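会社案内
Rolura合同会社について

ホーム > 会社案内 > Roluraについて

Roluraは、手編みのための毛糸とボタンを輸入して、日本の手芸店と個人のお客様に販売している会社です。
私は代表をしております。日本語は私の母語ではありませんが、この頁は自分で書きました。読みにくい所がありましたら、どうぞお許しください。
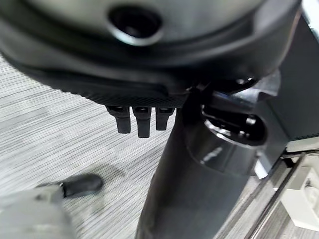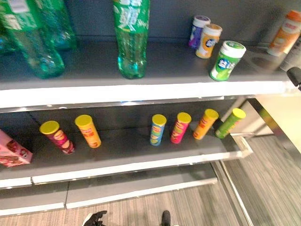

写真:Rolura合同会社(無断での転載はご遠慮ください)

はじまり

私が日本に来たのは、編み物とは別の仕事のためでした。会社で機械部品の書類を翻訳していました。最初の冬、借りた部屋がとても寒くて、故郷から持ってきた毛糸で厚い靴下を編みました。それを見た同僚が、この毛糸はどこで買えますかと私に聞きました。日本では買えませんと答えましたが、その答えが私の頭の中にずっと残りました。

次の二月に休みを取って帰国し、その毛糸を作っているPondlow紡績所を訪ねました。川のそばにある小さな工場で、羊毛を洗うところから糸に撚るところまで、一つの建物の中で行っています。工場の人は、日本へ売ることを考えたことがないと言いました。私も、物を輸入したことがありませんでした。二人とも経験がないので、話はかえって早く進みました。最初の荷物は段ボール箱が六つで、私の部屋の押し入れに入れました。押し入れに入っていた布団は、その後しばらく部屋の隅に置いたままでした。

会社の名前についてよく質問をいただきます。Roluraは、祖母が毛糸の玉を呼ぶときに使っていた家の中だけの言葉です。辞書には載っていません。日本語では「ロルーラ」と読んでください。

取り扱っている商品

Albers(アルバース)
Pondlow紡績所で作っている、当社の中心の毛糸です。羊毛だけで作った並太の糸で、一かせは100グラムです。色は60色あります。初めて触る方は、少し硬いとおっしゃることがあります。これは紡績のときの油が糸に残っているからで、編んだ後にぬるま湯で洗いますと、糸がふくらんで柔らかくなります。セーターをお作りになる方には、必ず試し編みを洗ってから目数を数えることをお願いしています。洗う前と後では、寸法がかなり違います。

Albersはかせのままでお届けします。玉に巻く作業が必要です。巻き器をお持ちでない方は、ご注文のときに備考欄に「玉巻き希望」とお書きください。料金はいただきませんが、発送が一日か二日遅れます。

Gidetti(ジデッティ)のボタン
Gidettiは、貝と木の実からボタンを作っている家族の工房です。一つずつ色が少し異なりますので、カーディガンに並べて付ける場合は、同じ日に必要な数をまとめてお求めください。後から同じ色を探すことは、私たちにも大変難しいです。木の実のボタンは長い時間水につけないでください。洗濯の前に外していただくのが一番安心です。

編み図
日本の編み図と外国の編み図は書き方が違います。日本では記号の図が多く、外国では文章が多いです。当社の編み図は、両方を一つの冊子に入れています。翻訳は私がして、編み物の教室で教えている社員が、実際に編みながら直します。昔、私は「裏目」と「裏側」を取り違えて訳したことがあります。その帽子を買った方全員に、お詫びの手紙と正しい頁をお送りしました。それからは、一度編み終わるまで印刷をしないことに決めています。

働いている人

現在、社員は6人です。全員が編み物をするわけではありません。経理の担当者は編み物をまったくしませんが、色を見分ける目がとても正確で、新しい染めの荷物が届くと、いつも見本帳と比べてもらっています。染めの釜が違えば、同じ色番号でも差が出ます。差が大きいときは、商品の頁に「前回の釜より青みがあります」のように書きます。

昨年度に発送したご注文は1,994件でした。大きい会社から見れば少ない数だと思いますが、梱包はすべて手で行っていますので、私たちにはちょうどよい量です。紙の緩衝材を使い、毛糸には防虫のために杉の小さな板を一枚入れています。杉の香りが苦手な方は、お知らせください。

手芸店の皆様へ

お店でのお取り扱いは、小さい数量からお受けしています。最初のご注文は、一色につき五かせからです。60色を全部置いていただく必要はありません。お店の場所やお客様の年齢によって、よく出る色は違います。海の近くのお店では灰色と紺がよく出ますが、理由は私にはまだ分かりません。

見本帳は無料でお貸しします。期間はおよそ一か月です。見本帳の毛糸は短く切ったものですので、編んだときの感じを確かめたい方には、小さい編み地の見本もお送りできます。お取引をご希望の方は、お店のお名前、ご住所、営業の曜日を書いて、お問い合わせの頁からご連絡ください。お返事は三営業日以内にいたします。

編み物の会

事務所の奥の机で、月に二回、編み物の会を開いています。教室ではありませんので、先生はいません。各自が自分の編みかけの物を持ってきて、静かに編んだり、話したりします。他の会社の毛糸を持ってきても構いません。参加費は無料ですが、席の数が限られていますので、前の日までにご予約をお願いします。

日本語の練習のために来る外国の方もいらっしゃいます。編み物の言葉は普通の教科書にありませんので、「作り目」や「伏せ止め」をここで初めて覚えたという方が多いです。反対に、外国語の編み図を読みたい日本の方には、よく出る略語の表を差し上げています。

修理について

当社の毛糸で編んだ物の修理をお受けしています。肘の穴、袖口のほつれ、取れたボタンなどです。同じ色が残っていない場合は、近い色を二つか三つお見せして、選んでいただきます。目立たない直し方と、わざと色を変えて目立たせる直し方があり、料金は同じです。お預かりする前に、必ず一度洗ってください。夏の間にお送りいただきますと、寒くなる前にお返しできます。秋は混み合いますので、お時間をいただきます。

お休みと連絡先

土曜日と日曜日、祝日はお休みです。お休みの日にいただいたメールには、次の営業日にお返事します。電話は、発送の作業をしている午後には出られないことがありますので、急ぎでないご用件はメールをお使いください。英語でのお問い合わせもお受けしています。

会社概要
商号:Rolura合同会社
事業内容:手編み用毛糸およびボタンの輸入、卸売、小売。編み図の翻訳と出版。ニット製品の修理
主な取引先:Pondlow紡績所、Gidetti工房
最終更新:2025年6月16日

関連する頁:Albersの色一覧/洗い方の説明/編み物の会の予約/お問い合わせ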